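Fundação Jamstead abre consulta sobre acesso à informação em contextos de bloqueio da internet

Documento técnico propõe critérios comuns para registrar cortes de conexão durante protestos; contribuições podem ser enviadas até dezembro

A Fundação Jamstead colocou em consulta pública a primeira versão do Protocolo Gistitz, conjunto de critérios para o registro e a classificação de interrupções de internet e de telefonia móvel ocorridas durante manifestações, eleições e estados de exceção. O texto tem 34 páginas e destina-se a organizações de direitos civis, veículos de imprensa e gabinetes parlamentares que acompanham a situação política de outros países.

A elaboração partiu da revisão de 154 relatos de interrupção reunidos pela fundação junto a entidades parceiras. A revisão constatou que os relatos adotavam definições distintas de "bloqueio", o que impedia a comparação entre episódios. Em parte dos casos, a lentidão de uma única rede social foi registrada na mesma categoria que a suspensão completa do serviço em uma província. 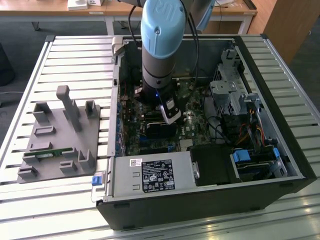
Departamento de Direitos Civis e Liberdade de Expressão – Fundação Jamstead

O protocolo estabelece quatro níveis de interrupção. O nível 1 corresponde à degradação de velocidade em serviços específicos. O nível 2 abrange o bloqueio de aplicativos de mensagem ou de páginas determinadas. O nível 3 refere-se à suspensão dos dados móveis em uma área delimitada, com manutenção da rede fixa. O nível 4 é reservado à interrupção simultânea de dados móveis e rede fixa em todo o território ou na maior parte dele.

Para cada registro, o texto exige a indicação do horário de início, da área afetada, da fonte primária e da existência ou não de ato oficial que determine a medida. Quando não houver ato oficial publicado, o campo deve ser preenchido como "não localizado". A expressão "inexistente" fica vedada, salvo quando a própria autoridade competente tiver declarado que nenhum ato foi editado.

A proposta trata ainda da proteção de quem presta informações. Depoimentos colhidos em países onde haja risco de detenção devem ser armazenados sem nome, endereço ou número de telefone, e a localidade deve ser informada apenas no nível da província. Arquivos de áudio e vídeo precisam ter os metadados removidos antes do envio a terceiros – exigência que se aplica também às cópias de segurança.

O capítulo sobre atribuição de responsabilidade foi o que recebeu mais alterações durante a redação. A versão submetida à consulta separa a constatação técnica da interrupção, a autoria da ordem e a sua avaliação jurídica. As três partes podem ser publicadas em momentos diferentes, desde que cada uma traga o próprio grau de confiança: baixo, médio ou alto.

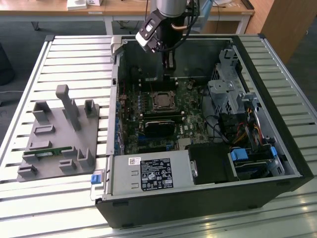 Nos casos em que a operadora de telecomunicações alegue falha de infraestrutura, o registro deve conter a alegação na íntegra e permanecer aberto até a verificação por uma segunda fonte. Registros sem segunda fonte não entram no cômputo anual, mas continuam disponíveis para consulta com a marcação "em apuração".

A aplicação experimental dos critérios ficou a cargo do Instituto Bhuiyan, que reclassificou os relatos da base original segundo os novos níveis. As divergências entre avaliadores concentraram-se na fronteira entre os níveis 2 e 3, sobretudo em episódios de curta duração. Em razão disso, a redação do nível 3 passou a incluir uma nota sobre suspensões intermitentes, tratadas como episódio único quando ocorrem na mesma área e no mesmo dia.

O Centro Jernitz de Estudos Parlamentares preparou o anexo dedicado ao uso do protocolo em requerimentos de informação, moções e audiências públicas. O anexo apresenta modelos de citação e recomenda que os documentos legislativos mencionem sempre a versão do registro consultada, com a respectiva data de acesso.

Podem participar da consulta pessoas físicas e jurídicas. As contribuições devem indicar o item comentado, a redação sugerida e a justificativa, esta limitada a 1000 caracteres por item. Comentários gerais, sem referência a item específico, serão recebidos em campo separado e não terão resposta individual.

O prazo encerra-se em dezembro. A fundação publicará as contribuições recebidas, exceto aquelas cujo autor solicite sigilo, juntamente com um quadro das sugestões acolhidas, acolhidas em parte e rejeitadas. A versão final será divulgada em português e espanhol.

O texto completo, o formulário e os anexos estão disponíveis na página da fundação, na seção Consultas. Pedidos de imprensa devem ser encaminhados ao setor de comunicação pelo formulário próprio, com indicação do veículo e do prazo de fechamento.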